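Notes for the Sunday slot: small screens, big budgets

Slide 1. Say hello, thank Skye Gourlay for swapping slots with me. Ask for hands: who here has bought an ad on a connected device that isn't a TV or a phone? Wait for it. Last year in this room I got two hands, and one of them was my own colleague!

Slide 2. So, the kitchen. Ovens, fridges and washers are shipping with screens, and screens attract media owners the way porch lights attract moths. I love this stuff, and I'm going to try to keep it to what we've learned at Brinda from running one real campaign, warts included.

Slide 3. The test. One grocery client, one appliance maker (Prirkard, they're happy to be named), 900 homes, all opted in. We ran recipe cards with a sponsor line at the bottom. No video, no sound. Please stress the no sound part, people always ask.

Slide 4. The number I keep coming back to is 60 percent of cards opened between 4 and 7 p.m. That's dinner being planned while you watch! On TV we pay a lot to guess at that moment. Pause here and let them write it down.

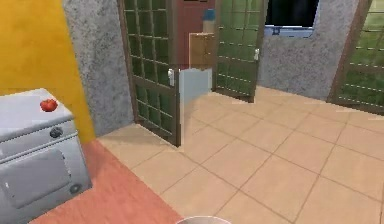

Angus MacBrayne thinks I'm getting carried away. His point, when I showed him the draft, was that people who opt in to a test will open anything for the first month, and that he'd want to see the same curve in the fall before moving a cent out of TV. Read that out in full. He's right about the first month, and we did see opens slide in week five. I still think the time-of-day pattern is the real find, and it held all the way through.

Slide 5. Buying it. This is the messy bit. Every maker has its own ad format, its own report, its own idea of what a "view" is. Zolo counts a view when the screen wakes up. Prirkard counts it when somebody touches the card. Show the two reports side by side and let the room groan.

Slide 6. What it costs. Our minimum was $2,000 a week, with creative on top. Cheap for a test, pricey per home. Don't rush this slide, the finance folks will want it.

Slide 7. Privacy. Opt-in only, plain words on the consent screen, and an off switch you can reach in two taps. Credit Lộc Phan for the wording. (If time is short, skip 6 and keep 7.)

Questions. Euan has the roving mic. Send format questions to the Farquharson table by the coffee, they brought a demo unit.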